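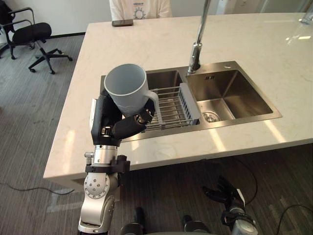
Grey mug over the double sink

From: Safta Cozma
To: Silano kitchens list
Date: 5 April 2023
Subject: Re: water hardness, limescale and the tea question

Sorry for slow reply, been meaning to get to this all week. Answers in a heap, then the tea bit at the bottom, skip down if that's all you want.

Gheorghița Vlad wrote:

> Hello all. We moved to Retberg in October and the water is
> nothing like what we had before. Kettle furred up inside a
> month. Tea has a film on it, breaks up into little plates when
> you stir. Black tea worst, the herbal stuff hardly at all.
> Questions:
> - is the film harmful
> - does a jug filter do anything or is it a con
> - someone at work says get a softener fitted under the sink, but
> then someone else says don't drink softened water
> - what do I do about the brown ring in every cup we own
> Dishwasher is leaving white marks on glasses too, may be the
> same thing. Thanks in advance, G.

Right. Film first. Harmless. It's the hard water and the tea reacting with each other where the surface meets the air, you get it worst with strong black tea brewed a long time. Squeeze of lemon gets rid of it completely, if you can stand lemon. Milk makes it more obvious if anything. A quicker brew helps a bit.

Jug filter: not a con, but it depends how often you change the cartridge and most people don't. I kept a note for a while. Ours was good for 100 litres and after that you may as well pour from the tap. With four of us drinking tea all day that's not very long. If you keep forgetting, write the date on the lid in felt tip. The supermarket own-brand ones fitted our jug fine, check yours before buying a box of them though (I have eleven of the wrong sort in a cupboard, free to anyone on the list with a Wosura jug, just pay the postage).

Softener: your two people are both sort of right. The usual kind swaps the calcium for sodium. Fine for washing, lovely for the boiler and the shower. For drinking the normal advice is keep one unsoftened tap, and definately don't use softened water for baby milk or if anybody has been told to watch their salt. A decent fitter will leave you a hard tap at the kitchen sink without being asked, but ask. Get it in the quote. Crăciun did ours and the first quote left it off.

Cost, since you'll want to know: parts and fitting were more than I expected, and you need room for it. Ours took nearly half the sink cupboard. Measure before you get anyone round. And you're lugging salt blocks home for ever after.

Descaling the kettle - citric acid powder, not vinegar. Vinegar works but the whole house stinks and so does the next pot. Couple of spoonfuls in a half full kettle, boil, switch off, leave it twenty minutes, tip out, rinse, boil once with clean water and chuck that. Don't stand over it, it fizzes up. Do it every few weeks and it never gets bad.

Brown rings. Bicarb on a damp cloth and rub, no need to soak. Go gently on anything with gold on the rim. Pale insides show it most so if you're buying new ones go for dark inside and forget about it. The dishwasher alone won't shift an old stain in my experience, it just bakes it on, so rub first and then wash. 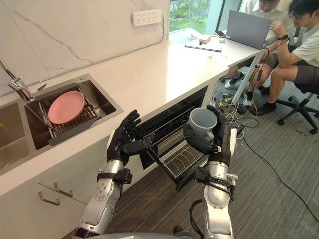 Mug and open dishwasher rack

White marks on glasses: yes same thing, probably. Two settings to check. One is salt, the compartment in the bottom, needs topping up even if you use the all-in-one tablets (box says otherwise, ignore the box at your hardness). Other is the hardness setting on the machine itself, it comes set low and hardly anyone alters it. It's in the manual, usually a matter of holding a button down while you switch on. Look up your postcode on the water company's site to get the number, mind the units, ours came in two sorts and I set it wrong the first time. If the marks come off with lemon juice it's scale. If they don't it's etching and those glasses are done for I'm afraid.

Tea then. After all that, what made most difference here was changing the tea. A blend meant for hard water, brewed shorter. My mother in law did a blind test on us and got it right every time, both filtered and not, so there is somthing in it.

Does anyone have a good word for the under-sink filters with their own little tap? Thinking about one for my sister's flat, no room for a softener there, she rents so nothing drilled through the worktop. Prices welcome, off list is fine.

Must run, bus.

Safta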